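Home | Style | Shoes | Sale Watch
Print | E-mail this story

Boots Before the Rush

June 17, 2018

Buy winter boots in June. Sounds nuts, works great. By November the good sizes are gone and the markdowns with them.

Start with Hedegaard. Their ankle boot, brown or black, 68 dollars right now. Zipper on the inside, low heel, goes with jeans or a work dress. Runs narrow so size up.

Ninton next. Taller shaft, softer leather, scuffs if you look at it wrong. Get the polish too. Ther outlet has 700 pairs left in last year's colors, mostly greens.

Joten for rain. Rubber sole, ugly laces, swap them. Skip the suede.

Try everything on late in the day, with thick socks. Walk on a hard floor, not the store carpet. Check the return window before you pay, some outlets only give you store credit and its a pain.

1,348 shares | 16 comments

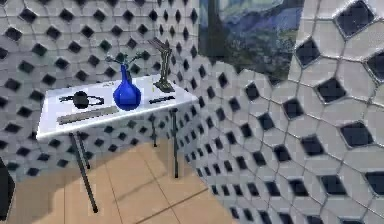

Blue vase on a white table, rendered.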